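Workshop Tips: Cleaning Off Old Thermal Paste and Freshening Up a Desktop

1 January 2021

If you have a desktop computer that's five or more years old, the start of the year is a great time to open it up. I do mine every January, along with the sewing machine and the vacuum filters, and I look forward to it more than I should! An old office machine can go from whining like a hair dryer to barely a hum, and all it costs you is an afternoon and a tube of paste.

The one on my bench this time is an old workstation I bought through Sendico for 44 dollars. It ran, but the fan was roaring within minutes, and that is a good hint that the paste between the processor and the cooler has had its day.

Before you start

Shut the computer down, switch off the power supply, pull the cord and hold the power button for a few seconds. Lay the case flat on its side on a towel or an old bath mat. Touch bare metal on the case before you reach in, and keep touching it every so often while you work, especially in winter when the air is dry. A wrist strap is even better if you own one.

Take a phone picture of every cable before you unplug it. I took 32 on this job and used nearly all of them. Little bits of masking tape with a number on them work well too – one on the plug and the same number next to where it goes.

Getting the cooler off

Run the computer for ten minutes before you shut it down for the job. Old paste lets go much more easily when it's a bit warm. Loosen the cooler screws a couple of turns each, going corner to corner, and then twist the cooler gently left and right. Please don't yank it straight up! On some boards the processor will come right out with it.

Memory sticks come out next. Press the latches at the ends of the slots outward and the stick pops up by itself. Put them in an egg carton or on a folded cotton cloth, in order, and you'll know which slot each one goes back to. With the memory out of the way you have so much more room for your hands.
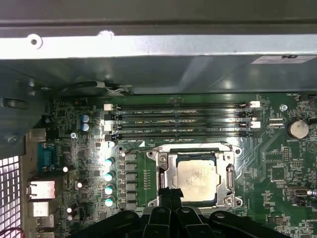
Reading time: 4 min

With the clamp open and the memory slots empty, the whole middle of the board is easy to get at. The hazy, smeary film on the silver top of the processor is old paste, and it has to go before any new paste goes on.

Wiping off the paste

Close the clamp again for this part so the processor can't shift while you rub. You'll need:

Rubbing alcohol, 90 percent or stronger
Coffee filters (wonderful for this, they leave almost no lint)
A few cotton swabs for the edges
A plastic card for thick, crusty bits

Dampen a folded coffee filter – damp, never dripping – and wipe from the outside toward the middle. Wiping outward pushes the gunk over the edge and into the socket frame, and then you're in there with swabs for half an hour. Turn to a clean patch after each wipe. I go on until a fresh filter comes away white, then do the bottom of the cooler the same way. Give both a few minutes to dry.

If you do lift the processor out, hold it by the edges only and keep everything away from the pins in the socket. They bend if you so much as look at them.

Dust, while you're in there

A soft, dry paintbrush is my favorite for the slots and the corners around the ports. I use a 1-inch Ernunine with natural bristles that has never seen paint. Follow up with short puffs of canned air, holding the fan blades still with a finger. Brush the vent holes at the back from the inside out, and do it near an open window, or outdoors if you can.

Check the round coin battery too. If the clock has been resetting itself, swap it now. They cost next to nothing and it's a ten-second job.

Putting it back together

A dab of paste the size of a small pea in the middle of the processor is plenty for an ordinary desktop chip. Lower the cooler straight down and tighten the screws a little at a time, corner to corner again. Memory goes back in until the latches click. Then work backward through your phone pictures, plug in the processor fan (I forget it every other year) and start it up with the side panel off so you can see that everything spins.

Leftover paste keeps well with the cap on tight, standing upright in a drawer. Mine lives in a Ploreo sandwich box with the swabs, the spare case screws and the plastic card, all ready for the next one.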